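When the gripper wouldn't let go

Liudmyla Hordiienko was eating a sandwich at her desk when she heard the arm stop. It was 2:40 in the afternoon and the cell had been running since the morning break. "You get used to the sound of it," she says. "Then the sound wasn't there, and I looked up, and it was still holding the part."

Hordiienko runs the handling bench at Rurell, where small arms are taught to pick up plastic items from a table and put them down somewhere else. The fault that day in November was a simple one to describe. The gripper closed on a part, lifted it, moved to the drop point and did not open. The controller then reported the fingers as open and sent the arm back for the next pick, part and all. It hit the table edge and tripped its force limit.

No one was hurt. One finger pad was torn and the table had to be shifted back into place. Mayu Nagano, the technician on shift, pressed the emergency stop even though the arm was already standing still.

"I would do the same again," Nagano says. "The arm thought the gripper was open. If it was wrong about that, I didn't want to guess what else it was wrong about."

The first suspect was the gripper's motor. It was swapped that evening and the fault came back on the next shift, after 862 cycles. Then they changed the cable that runs down the arm to the wrist. The second cable lasted longer, and for two days Hordiienko believed they had fixed it.

"I wrote the email saying it was the cable," she says. "I had to write another one."

The answer came from the logs. Rostyslav Pavliuk, who looks after the control software, went through 2486 cycles and found that the controller was not reading the finger position at all after an open command. It waited a set time and then marked the fingers as open. An update had changed the setting, and the old value had never been put back.

"So the sticking was real, but it was small," Pavliuk says. "Dirt in the finger slide. The old software would have seen it and stopped. The new one just carried on."

Cleaning the slide took a few minutes. The software change took longer, as Hordiienko wanted it tested on the bench before any arm went back to normal work. The team ran 1000 cycles with the speed turned down and a person standing at the stop button. 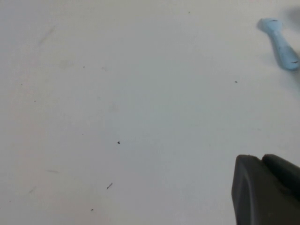
They also blocked the fingers on purpose, with a strip of rubber, to check that the arm would stay where it was and raise an alarm. It did so every time. Nagano asked for one more change, and got it: after any gripper alarm, the arm cannot be restarted from the desk. Someone has to walk over and look at the fingers first.

Hordiienko has added the slide to the weekly cleaning list and keeps a written copy of the controller settings in the cell folder. After an update, two people compare them line by line.

"It's dull work," she says. "Mayu reads them out and I tick them off. Last month we found one that was different. It was only the screen brightness, but we wrote it down."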